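February 24, 2018

Attended at Jaltstead from nine o'clock to continue the review of working practice for hand-held gripper recording. Luzius Tanner presented the Relico draft, second revision. The principal matter before us was clause 4, which governs how a work area is to be set out before recording begins.

It was agreed that household furniture may serve as a work surface, provided the operator notes what is on it at the start of each session. Mr. Tanner asked that the clause also cover items beside and beneath the surface, waste bins included. I supported this. The present wording is silent on the floor.

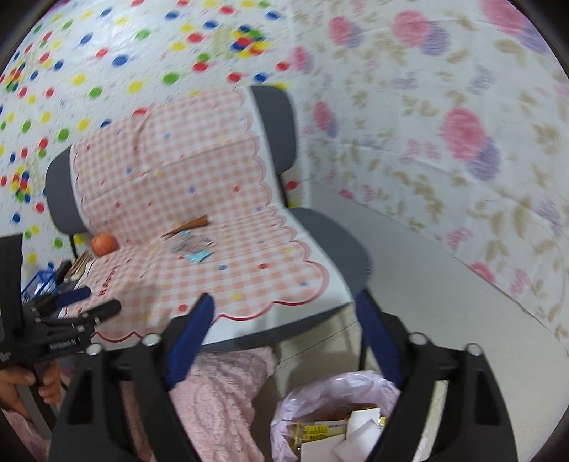

Seat with gingham cloth, fruit and packet; two grippers at the work area.

Discussion then turned to the case of two grippers in one work area. Barnisa favours a fixed clearance between tools – Paquette prefers to leave it to the operators. No decision was taken. The clause will be redrafted and circulated in April.

The archive stands at 2,569 recordings, of which 2,450 carry a complete setting-out note. The remainder are to be labelled as incomplete and kept apart until they have been reviewed.

Minutes to be typed on Monday. Must return the spare key to the front office.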